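4.3 Aligning the two gripper streams in Undis

Complete section 4.2 first. Both grippers must show as connected in the Clasumar panel.

1. Open the session and select Align.
2. Set the master clock to Left. The right stream is resampled to match it.
3. Enter a search window of 68 ms.
4. Mark one jaw closure per hand on the timeline. Choose a clean one, such as the left jaws gripping a ball beside the tray. 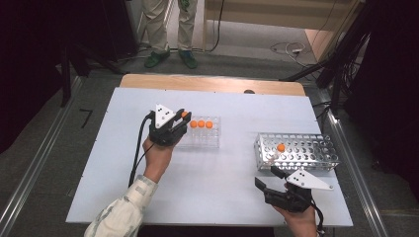
Úna Ó Néill notes that 68 ms is too narrow if the session was recorded over a shared hub, and that she widens the window before marking anything.

5. Press Solve. Undis reports the offset and the residual in frames.

CAUTION: Solve overwrites the stored offset. Export the old one first.

4.4 Labeling grasp segments

1. Load the aligned session and run Segment.
2. Review each segment shorter than 8 frames. Merge or delete it.
3. Set the tracking anchor for each object class. 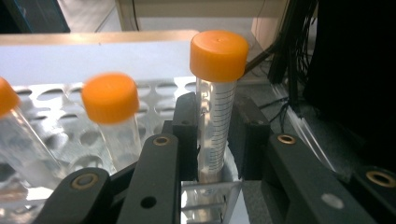 The pose tracker in Undis fits a single anchor per object and holds it until release. Clear parts give weak depth, so do not place the anchor on a transparent wall. With a screw-cap tube, use the orange cap - its ridged side is above the jaws in this view. Graduation marks repeat evenly and can shift the fit by one tick.

NOTE: Sessions over 1,510 frames are split on export.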